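3.2 Collection of demonstrations

Demonstrations for the Hesa set were recorded on a two-arm station by teleoperation. Each of the 40 task variants was repeated 20 times with the objects moved between takes. Takes in which an operator paused to reread the instruction were discarded.
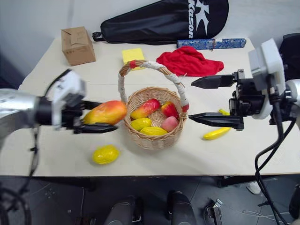 How was a take judged complete?

The operator pressed a foot pedal once both grippers were clear of the basket, and a second person confirmed the label afterward.

Figure 2. Fruit and basket task, left gripper holding a mango beside the basket.

Objects unrelated to the instruction were left on the table so that the policy could not rely on a bare background. Labels were checked by Zanele Venter, and 160 takes were set aside for validation before any training run.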